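24 January 2021

Second day on the water meter problem. The reading at 0700 was 268 units above what I expected from the October baseline, with no taps open since the previous evening. Shut the stop valve under the sink, waited, read again. The small red dial kept moving at the same rate. Whatever is leaking sits between the meter box and the house.

Iker Montes came by with the listening rod and we walked the line from the gate to the north wall. The supply pipe was laid when the Urnano development went in, and the drawing I have shows it running straight. It does not run straight. It bends toward the old pear tree and comes back, which adds length and at least one joint that isn't on paper. Iker heard a steady hiss 17 feet from the box. I heard it too, though less clearly, and only with the rod pressed hard into the soil.

Dug from 1000 until early afternoon. The ground is frozen for the top 2 inches and after that it is clay, which cuts cleanly but sticks to the shovel. Put the topsoil on one tarp and the clay on another so they can go back in the right order. Pipe found at a depth of 3 feet. It is blue poly and looks sound where I have cleared it. The clay around it is wet on the downhill side only.

Came in to eat and to write up the measurements while I still remembered them. Phoned Katsuhiko Iwasaki, who put in the same pipe two houses down. His failed at a compression fitting after nine winters. He says the fittings supplied by Bukov had an insert that was slightly short, so the pipe could creep out when the ground moved. I have no way to check mine until the joint is exposed.

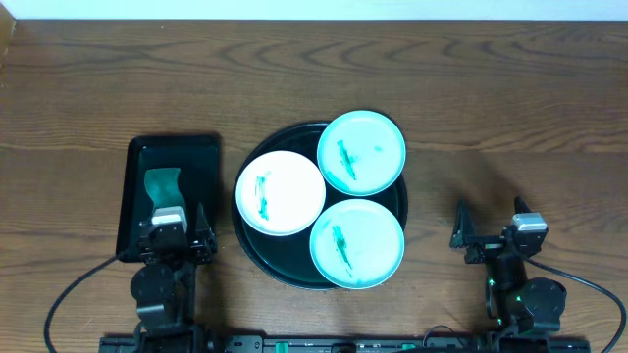

Can a compression fitting be retightened in place? If the pipe hasn't pulled back past the seal, a half turn on the nut may stop the leak, but a joint that has crept should be cut out and replaced with new pipe and new inserts.

I plan on replacement. The trench is open and I do not want to dig it twice. Parts needed: two couplings, four inserts, a short length of pipe of the same outside diameter. Noboru Murakami has a proper pipe cutter and will lend it. My hacksaw leaves a burr, and a burr scores the seal on the way in. Cusow has the couplings in stock at the counter. The Abugri branch is closer but only carries the metric sizes, and mine is not metric. I measured it three times to be sure.

Back out at 1430. Extended the trench toward the tree by hand because of the roots. Cut one root the thickness of a thumb and left the larger one, which passes over the pipe with a gap I can just get my fingers through. Stopped when the light went. The joint should be within the next foot, judging by how much water is coming into the low end.

Valve at the meter box closed for the night. Filled both kettles, the stock pot and two buckets beforehand. Read the dial after closing and again an hour later: no movement, so the valve itself holds. Covered the trench with boards and weighted them at the corners.

To do tomorrow: collect the couplings, ask Iker whether he wants the rod back before the weekend, correct the drawing. Left shoulder sore. Temperature at 2100 was below freezing and dropping, so I laid a blanket over the exposed pipe and put the boards back on top.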